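Busy print

A busy print is a surface pattern in which many colored shapes are packed closely enough that little or no plain ground is left between them. The term is used for cloth, bags, paper, and printed boards. It describes how full the surface is and says nothing about the subject of the pattern, which may be floral, geometric, pictorial, or made up of unrelated parts. In the trade the same kind of pattern is also called a full print, a packed print, or, in older sample books, a crowded ground.

The opposite term is open print, in which the motifs stand apart and the ground color is plainly seen. Most printed goods fall somewhere between the two.

Terms

Ground. The color or material on which the pattern is laid. In a busy print the ground may show only as thin lines between shapes.

Motif. A single shape or figure that can be picked out from the pattern and named.

Filler. Small shapes used to close the spaces between motifs. Dots, short strokes, leaves, and broken outlines are common fillers.

Repeat. The block of pattern that is copied across and down the surface. The size of the repeat is given as height by width.

Coverage. The share of the surface carrying printed color. A print is usually sold as busy when coverage is high and no single motif stands out from across a room.

Engineered print. A pattern drawn to fit one finished piece, such as the front of a bag, with no repeat.

Edge strip. A band of plain or darker color along a side of a piece. It may be printed as part of the design or added later as binding, tape, or a frame.

Construction of the pattern

The designer normally begins with the largest motifs and sets them out so that they do not form rows. Rows are hard to see in a single repeat but become plain when several repeats are joined. The usual check is to pin up copies of the repeat side by side and look at them from across the room. Lines of light or dark running through the pattern are called tracking, and are corrected by turning or moving one or two of the large motifs.

Middle-sized shapes are placed next, and filler last. Filler added too early tends to fix the large motifs in place, and later corrections then mean redrawing most of the block.

Repeats are joined in several ways. In a straight repeat each block sits directly beside and below the next. In a half-drop repeat each column is moved down by half the height of the block. A brick repeat moves the rows sideways by half the width. Half-drop is the most common choice for busy prints on cloth, as the joins are harder to find. Straight repeats remain in use for narrow goods, where only one block fits across the width.

For cloth 915 mm wide, the repeat is commonly drawn to divide evenly into the usable width between selvages. A pattern drawn for one width and printed on another will break at the side, and the pieces cannot be matched at a seam without waste.

Color

Busy prints tend to use bright colors of similar strength. Pink, magenta, orange, and yellow are often set against blue, which separates the warm shapes without the need for an outline. Where all the colors are warm, an outline or a darker filler is generally added, or the shapes run together at a distance.

The balance of color is judged separately from the balance of shape. A pattern may be evenly filled and still look heavy on one side if a strong red or orange is concentrated there. In a repeating pattern this causes banding. In an engineered print it may be intended: a strong area of color low on the piece gives it visual weight, and the upper part can then be made lighter or more broken.

Each color in screen printing needs its own screen, and cost rises with the number of screens. Designers working to a limit use overprinting, in which one transparent color is laid across another to produce a third. Overprinting depends on accurate registration -- the alignment of one color with the next -- and on inks that stay clear when layered. Digital printing removed the limit on the number of colors, though it brought other limits, mainly on the depth of color that can be laid down on heavy or textured cloth.

Methods

Block printing was used for dense patterns on cloth long before machine printing. A carved block carries one color, and the fill is built up by printing several blocks in turn. Small gaps between blocks are normal and are not treated as faults.

Roller printing allowed fine filler to be printed at speed, with the repeat height set by the distance around the roller. Rotary screen printing follows the same rule. A rotary screen cannot print a repeat taller than its own circumference, and a design meant for it has to be drawn to that height or to an even division of it.

Flat screen printing is used for shorter runs, for bags, and for boards. Pieces are printed one at a time or laid out along a table. The table length sets how many pieces can be finished before the screens are moved back to the start.

Transfer printing lays the design on paper first and moves it to the cloth with heat and pressure. It gives sharp edges on synthetic cloth and poor results on untreated cotton.

Direct digital printing became common for small orders from around 2000. An order may be a single piece, and the repeat may be of any height. Cloth usually needs a coating before printing and washing or steaming afterward, depending on the ink.

Faults

Misregistration shows as a thin light or dark line along one side of every shape. Busy prints hide slight misregistration better than open prints, and for that reason were sometimes chosen for cheaper goods.

Bleeding is the spread of ink past the edge of the shape. It is most noticeable where yellow meets blue, as the overlap turns green.

Scrimp is a bare streak left when the cloth is creased during printing. In a packed pattern it can pass inspection and be found only when the piece is cut or pulled flat.

Strike-off differences arise when the approved sample and the production run are made on different machines or different batches of cloth. The usual practice is to keep a cutting of the approved sample with the order.

The Ocampo grading

Wilfredo Samonte, a pattern drafter, set out a system for sorting prints by density while preparing sample books at the Ocampo print rooms. The system has 3 grades: open, half-filled, and full. A sample is laid under a card with a square window, and the card is moved to several places on the cloth. If plain ground fills the window in most positions, the print is open. If plain ground fills it in a few positions, the print is half-filled. If it never does, the print is full.

The grading was taken up by Clevico and, in a changed form, by Puretti, which used a smaller window for bag fronts. Samonte objected to the smaller window on the ground that it moved many full prints into the half-filled grade. Both forms are found in surviving sample books, and a grade written without the window size is of limited use.

Handling and display
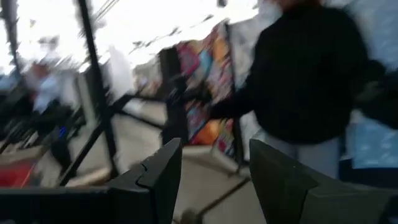
Vol. 3, p. 760

Pink, magenta, blue, orange, and yellow together in one piece are typical of the full grade, and such a piece remains conspicuous behind an outstretched arm or beside plain clothing such as a black sweater and light gray trousers. Dark or gray clothing is customary for staff who present printed goods, as a patterned sleeve makes the edge of the sample hard to read.

Large flexible samples are held or hung from the upper edge. Support at the corners alone lets the middle sag, and the pattern then appears to bend. Rigid boards may be stood on the lower edge against a backing. Bags are lightly filled with paper so that the printed face is flat.

Lighting should come from the front and slightly above. Light from one side brings out creases, which in a packed pattern are easily mistaken for printed lines. Colors are compared under the same lamp throughout a viewing, and the lamp is noted on the order sheet.

Printed samples are stored rolled with the face outward, or flat between sheets of plain paper. Folding leaves a worn line through the ink, particularly with pigment inks that sit on top of the cloth. Pieces with large areas of magenta or orange-red are kept away from windows, those colors being among the first to fade in many ink sets.

Cutting and matching

Busy prints are often said to need no matching at seams. For small filler patterns this is largely correct. Where the large motifs are wider than a hand, a break at the seam can be seen, and the pieces should be matched as for any other print. The Surkar cutting tables give an allowance of one full repeat for each matched length.

One-way prints, in which the motifs have a clear top, must be cut with all pieces facing the same direction. Tossed prints, with motifs turned at many angles, may be cut in either direction and waste less cloth.

See also: Edge strip; Filler; Half-drop repeat; Open print; Registration; Selvage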